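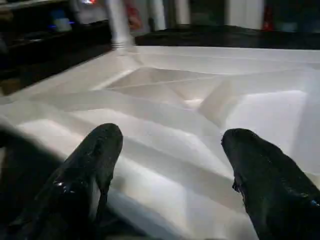 Chapter 9
Casting in Plaster

Every sculptor remembers a first plaster cast, usually as the afternoon the sink stopped draining. Plaster is cheap, patient on the shelf and in a great hurry once it meets water. Students who have spent a term modeling clay, a material that will forgive you for a week, tend to find the change of pace rude.

In Chapter 8 you built a form and looked after its surface. Now you will make a mold of it, destroy the original getting it out, and chip the mold away from the copy with a blunt chisel. This is called waste molding. The name refers to the mold, although beginners have been known to extend it.

Wissam Chidiac, who taught casting in Zustusville for many years, made his classes pour a plain block before they touched a figure. The block had no nose to lose. We have kept his exercise (see page 61) and most of his grumbling. Rajeshwari Bangera's relief Surkham, discussed at the end of the chapter, was cast by the same method at a much larger size, and she broke it twice.

Before you begin, read the section on undercuts. Then look at your clay and find the ones you were sure it didn't have.

Terms to know
waste mold
undercut
shim
keys
release agent
slaking

9.1 Mixing

Put the water in the bucket first. Sift the plaster in by hand until dry islands stand above the surface, let them soak, and only then stir, slowly, with your hand kept under the water so you don't beat in air.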